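The bus that came back to Hallik

18 Nov 2021

By Jaruwan Noiphan

The number 4 bus leaves the square in Hallik every half hour, turns left at the old Starkex works and stops outside the health center before heading into Badport. Three years ago it did none of those things. The route had been cut, the works had closed, and the nearest doctor was a 50-minute walk along a road with no sidewalk.

The bus is back because of a change in the way the Badport area decides what to spend money on. Under the Fothergill plan, named after the street where the first meetings were held, every large item in the transportation, housing and parks budgets has to be checked for its effect on health before it goes to a vote. The check is a short one. It asks who will use the thing, who won't be able to, and what it will do to the air and the noise nearby.

Napaporn Duangkaew wrote most of the questions. She had worked as a district nurse before moving into planning, and she says the old system treated illness as something that started at the clinic door.

"I would see a man for his chest in January and again in March, and both times he went home to the same damp bedroom," she says. "The health budget paid for the inhaler. The housing budget never heard about him."

Housing was the first department to change its habits. It used to fix homes in the order in which complaints came in, a method that favored tenants with time to call. Now it starts with the buildings where the most people have been treated for breathing problems, using figures the clinics supply by street, with no names attached. So far 833 homes have had new insulation and ventilation, most of them in the low blocks between the river and the rail yard.

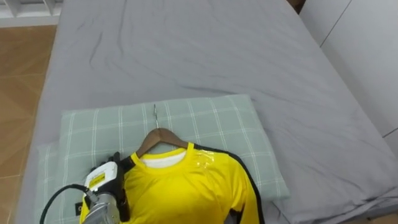 Tenants in those blocks were asked what they wanted before the work began. Many put quiet above warmth. Trucks use the river road all night, and people who worked early shifts had been sleeping badly for years. The department added better windows to the job and took the money from a repaving project that had failed its health check.

That decision was not popular everywhere. Shop owners on the north side had been promised the new road surface and are still waiting for it. Duangkaew accepts the point. "Someone lost out, and they were told why in writing," she says. "Before, they would have lost out to something else and never known."

There are other complaints. Staff in the parks office say the checks add 3 weeks to even small projects – a bench, a row of trees – and would like anything under a set cost to be exempt. A proposal to do that goes to the council next June. Green groups oppose it, arguing that small projects are where a neighborhood sees results first.

In Hallik the talk is mostly about the bus. A survey by the route's operator drew 500 replies, and the most common request was for a later service on Sundays. The last one leaves Badport at 6:40 p.m., too early for anyone visiting the hospital in the evening. An extra run at 8:15 has been costed and is waiting for its health check.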